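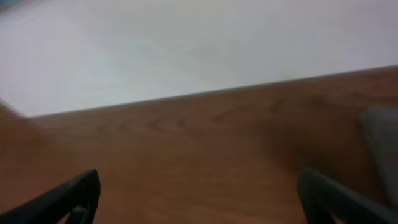
그라티네 공용 작업실 목재 테이블 점검표 (3월분)
점검: 비올라 비안키니
확인: 로사리오 벨리니

이번 달도 테이블 차례가 왔습니다! 저는 이 점검이 제일 좋아요. 상판을 손바닥으로 쓸어 보면 한 달 동안 어떻게 썼는지가 다 느껴지거든요. 항목은 지난달과 같고, 표기는 양호 / 관찰 / 조치 그대로 씁니다.

1. 상판 표면
긁힘, 찍힘: 양호
들뜸, 부풀음: 양호
의견: 붉은 기 도는 갈색이 여전히 참 곱습니다. 가장자리 가까이에 길쭉한 고리처럼 휘어진 나뭇결이 있는데, 이 부분은 얼핏 보면 흠집 같아서 새로 오신 분들이 가끔 신고하십니다. 손톱으로 살짝 훑어서 걸리는 데가 없으면 무늬입니다. 신고해 주시는 마음은 늘 감사해요!

2. 가장자리
거스러미: 양호
테두리 벌어짐: 관찰
의견: 상판보다 조금 진한 테두리 선을 따라 끝에서 끝까지 만져 봤습니다. 창 쪽 모서리에서 11cm 들어온 곳이 아주 미세하게 도톰합니다. 옷이 걸릴 정도는 아니고, 다음 달에 같은 자리를 다시 봅니다.
확인자 메모: 저도 만져 봤는데 한참 찾았습니다. 관찰 유지에 동의. (벨리니)

3. 다리와 체결부
흔들림: 조치 완료
볼트 조임: 조치 완료
의견: 볼트 2개가 살짝 풀려 있어서 바로 조였습니다. 네 귀퉁이를 번갈아 눌러도 꿈쩍하지 않아요. 이렇게 단단해지면 기분이 정말 좋습니다! 육각 렌치는 서랍 왼쪽 칸에 돌려놓았습니다.

4. 수평
의견: 20cm 수평계를 가로, 세로, 대각선으로 놓고 봤고 기포가 전부 가운데에 섰습니다. 양호. 발굽 높이는 건드리지 않았습니다. 혹시 테이블을 옮기시면 그 자리에서 수평을 다시 봐 주세요.

5. 주변 통로
통로 폭: 양호
바닥 걸림: 양호
의견: 벽 쪽에서 제일 좁은 데가 57cm 나왔습니다. 지난달보다 넓어졌어요, 의자를 안쪽으로 밀어 넣어 주신 덕분입니다. 박수!

6. 상판 위 물건
의견: 무게 있는 물건은 가장자리에서 한 뼘 이상 안쪽에 둡니다. 끌어서 옮기지 말고 꼭 들어서 옮겨 주세요. 모서리가 각진 물건 밑에는 발투소브 펠트 패드를 붙입니다. 패드 여분은 넉넉합니다.

7. 청소 상태
먼지: 양호
끈적임: 양호
의견: 물기를 꼭 짠 천으로 결 방향을 따라 닦고 마른 천으로 한 번 더. 연마제 든 세제는 계속 금지입니다. 보스턴 세정제를 써 봐도 되냐는 질문이 있었는데, 아랫면에 먼저 시험해 보고 게시판에 적겠습니다.

종합: 사용 가능
다음 점검 때 볼 것: 2번 테두리, 3번 볼트 재확인
확인자 메모: 볼트 조인 날짜를 다리 안쪽 스티커에도 적어 주세요. (벨리니)
답: 적었습니다! (비안키니)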